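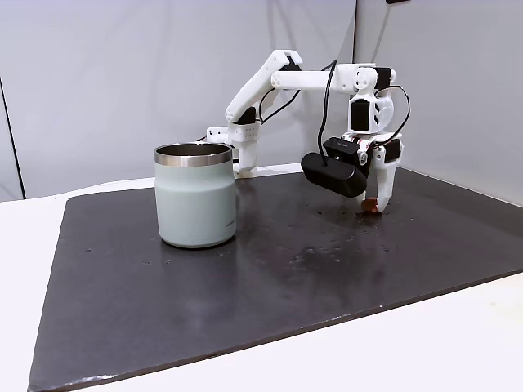 机の上のもの ― タンブラーのページ

はじめまして、レイナルド・デラペーニャ(Reynaldo Dela Peña)と申します。日本に来て4年になります。日本語で文章を書く練習のために、毎日使っているものの写真を並べるページを作りました。間違いがありましたら、どうぞやさしく教えてください。

今回の主役は、保温のタンブラーです。色は灰色がかった薄い緑で、日本語では「セージグリーン」と言うことが多いようです。妻は「よもぎ餅に牛乳をまぜた色」と言います。私はこの言い方のほうが好きです。

写真1 黒っぽい板の上のタンブラー
表面はつやのない塗装です。光が当たる左のほうは明るく、右へ行くと少し暗く見えます。口のまわりだけステンレスがそのまま出ていて、まわりの灰色が映っています。緑の右下に小さな印刷のロゴもありますが、この大きさの写真では読めないと思います。
二本の指の先にあるオレンジ色の小さなものは、光が通るところが琥珀のようになって、緑のとなりでよく目立ちます。私はこの色の組み合わせがとても気に入っています。

写真はこの一枚だけですので、残りの場所に、使っていて気がついたことを書きます。

買った店のこと
駅の向こうにある「クルニコ」という台所用品の店で買いました。棚には「プレーダ」という名前の水筒も並んでいて、長い時間迷いました。プレーダには取っ手があります。私は机の引き出しの横に置きたかったので、取っ手のないこちらに決めました。店の方が包み紙を二重にしてくださり、家に着くまで大切に抱えて歩きました。

重さのこと
家のはかりで量りましたら、水をいっぱいに入れて812グラムでした。朝、まだ眠いときに片手で持つと、少し重いと感じます。半分より少し上まで入れるのが、私にはちょうどよいです。

飲みもののこと
朝は麦茶、午後は薄いコーヒーを入れます。コーヒーのあとに麦茶を入れると、においが残ることがあります。重曹を小さじ一杯とぬるま湯を入れ、一時間置いてからよくすすぎます。この方法は義理の母に教えてもらいました。レモンも試しましたが、私の鼻には重曹のほうがよく効きました。

洗い方のこと
外側はやわらかいスポンジだけで洗います。前に持っていた紺色のものは、かたいたわしでこすって塗装に傷をつけてしまいました。口の金属のところは水のあとが白く残りやすいので、乾いた布で一周ふきます。ふいたあとに指でさわると、また指のあとがつきます。これはもうあきらめました。

置き場所のこと
つやのない緑は、白い机より濃い色の上に置いたほうが落ち着いて見えると思います。木のお盆にも合います。ガラスの台の上では、置くときの音が大きくて、私は苦手でした。

このページは2018年7月20日に作りました。次は急須のページを書くつもりです。同じような色のタンブラーをお使いの方がいらっしゃいましたら、何を入れて飲んでいるか、ぜひ聞かせてください。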